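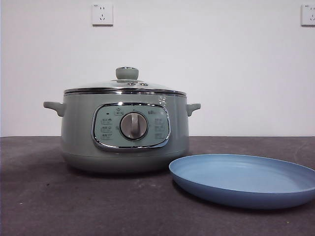
Home | Kitchen | Small Electricals | Table & Serving | Offers | Help | Basket

The Ruddock Electric Cooking Pot in Sage Green

We've had a soft spot for this one ever since Eilidh Baird, our kitchen buyer, carried the first sample home in March and was rather slow to bring it back. It is a proper little all-rounder for soups, noodles, porridge and the sort of stew you want on a wet evening, and it's pretty enough to leave out on the worktop between meals (ours lives next to the kettle and has never once been put away in a cupboard).

The shape is round and squat with gently curving sides, in a soft, greyish sort of green that we think goes with nearly everything. The domed lid is clear glass with a bright chrome rim, so you can keep an eye on your supper without lifting it and letting all the warmth out, and there are two small steam vents set into the glass. The knob on top is a nice mushroomy thing in the same green, easy to get hold of. You'll find a handle either side for carrying it to the table, and the controls are on the front in a neat chrome surround.

We do sell the shallow light blue plate separately, under Table & Serving, and the two colours look lovely together!

Good to know

Item number: 1159
Colour: sage green
Lid: glass, included
Power: mains, 220 V model
Guarantee: 24 months from the day of delivery

Looking after it

Unplug the pot and let it cool right down before you clean it. The lid can be washed in warm soapy water, but please don't put the body in the sink or hold it under the tap; a damp cloth is all it needs on the outside. Dry the chrome with a tea towel if you live somewhere with hard water, as we do here in Holton, and it will keep its shine. Go easy with metal spoons on the inside, and use a wooden or silicone one if you have it.

Delivery and returns

We send pots out from our Grivton warehouse, well wrapped, with the lid packed in its own sleeve. If you change your mind, drop a line to Rochelle Prendergast on our returns desk before posting anything back, and do keep the box until you're sure.

We use cookies to remember your basket and improve our shop. Accept all | Manage settings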